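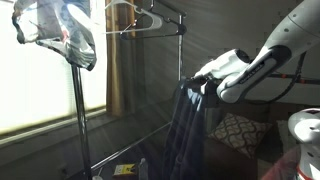
Forough Zamani starts talking about coat hangers before I have my shoes off. She has been running the clothes swap at the Grarnadthorpe community hall for three years, and she still gets excited when someone drops off a bag of decent ones.

"People will give you a beautiful wool coat and keep the hanger," she says. "I'd nearly take it the other way around!"

The swap is held on the first Saturday of the month, but the real work goes on in the days before, when everything that has been left at the hall gets tipped out, checked, sorted and hung. At the last one, 203 pieces came in and 141 went home with somebody new. Forough knows this because she writes it all down in an exercise book with a coffee ring on the cover, and she was keen to show me the page.

What surprised me was how much there is to say about putting trousers on a rack. Forough folds hers along the crease and drapes them over the bar of the hanger, with the heavier leg ends to the back. Homa Karimi, who joined her last winter after moving over from Gindley, prefers to hang them full length from the waistband.

"You want to see the whole leg," Homa says. "If I'm looking for navy work pants I want to know how long they are. I don't want to unfold ten pairs and then fold ten pairs back."

They have settled on full length for anything dark and dressy, folded for jeans. Homa is plainly delighted to have won half the argument.

Dark colours get her going in general. She likes to check them in daylight, near a window if there is one, as navy and black look the same under the hall's tubes and people get home with a suit that doesn't match. "Hold it up, let it drop, look down the folds," she says. "You'll see the blue straight away. You'll see the shiny knees too, if it's got them."

Light summer things are another matter. Thin printed blouses and shirts slide off plastic hangers and end up in a heap, and both women have tried everything: rubber bands at the ends, pegs, doing up the top button. The top button is the winner. "Top one and the third one down," says Forough, "and then it stays put, even with kids running underneath."

I asked about the racks. They own two, bought second-hand from a dress shop in Dundport that was closing, and they borrow more when the weather turns and the jumpers arrive. The good ones are metal with a low rail to keep the feet steady. Forough loads from both ends toward the middle so the weight stays even, a habit she picked up after a full rack of winter coats went over in her first June. "It sounded like a car crash. Not a scratch on anything. Coats are marvellous."

Neither of them irons. Homa uses a spray bottle and her hands, smoothing a shirt downward while it hangs, and she did one for me on the spot, a crushed linen thing that came up looking very respectable. She told me it was the Najafi method, after the neighbour who taught her, and that it works best if you leave the shirt alone afterwards and have a cup of tea.

So we had the tea. Forough talked about the school formal rack she wants to set up, with long dresses and proper suits that can be borrowed for free, and Homa was already working out where the mirror could go. They have around 200 hangers between them. They would love more, any colour, and bags can be left at the side door of the hall on weekday mornings.

3/4/19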